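Fashion Copywriting, Week 5: writing about fabric without sending people to sleep

Hello again! These are my notes from the session, tidied up a bit for anyone who had to dash off at four (and for those of you at the back who couldn't read my handwriting, sorry).

We started with the Jisier knitwear page, because I love it and because it does something I keep banging on about. The whole description of that long grey cardigan is three sentences, and the first one has the yarn in it. You know what you're getting before you've had time to scroll. Compare that with the Kevonley coat we looked at last week, which took 162 words to get round to telling us it was wool!

So, fabric. Most of you go for a feeling word first (soft, cosy, luxe, dreamy) and then put the fibre in at the end as if it were small print. Try it the other way round for a fortnight. Start with what the thing is made of, then say what that does for the person wearing it. Brushed cotton holds its warmth on a chilly platform. Viscose swings when you walk. Linen creases, so say so and make friends with it.

A few words I'd like you to rest for a while: effortless, elevated, must-have, timeless. I've used all of them myself, some of them last month, so no judgement. They just don't tell a shopper whether she can wear the skirt on a bicycle.

Colour came up a lot, and it deserves its own bit. There are two names for any colour on a shop page, the one the brand made up and the one a customer would type into a search box, and you need both. Zirnis called a shirt "Harbour" and then never used the word green anywhere. Lovely name, but I'd have scrolled straight past it looking for a green shirt. The fix is easy enough: keep Harbour in the title and let the first line say dark green.

For blues I'd be especially careful, as there are so many of them and people have strong feelings. Navy is nearly black in poor light. Cobalt and royal get swapped about all the time, and I've had a fairly heated email exchange over it. My own rule is to pick the plainer word, look at the real garment by a window if you can get hold of it, and only then write it down.

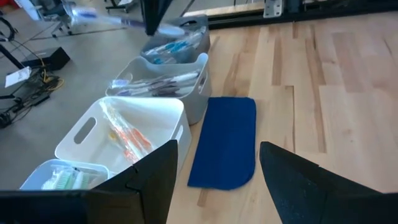
Royal blue cloth laid flat on pale wood.

Now for length. Lie, the swimwear people, keep their mobile descriptions to 3 lines, and you can see how much work each line has to do. We had a go at cutting yours down in class and the best results came from taking out the second adjective every single time. (Second adjectives are nearly always there to keep the first one company.)

Somebody asked about fit notes and whether they count towards the total. Yes, for this course they do! Put the rise, the sleeve length or the strap width in the body if it changes how the thing is worn, and leave chest measurements to the size chart.

For next time: choose one garment from your own wardrobe, something you wear a lot, and write it up twice. The first version can be up to 60 words and the second has to fit on a swing ticket. Bring the garment with you, please, as we'll be swapping and checking the colour words against the real thing. If it's got a care label, copy out the fibre content exactly, percentages and all.

Reading is the handout on trims and fastenings, pages 3 to 5. The bit on covered buttons is dull but you'll need it in November.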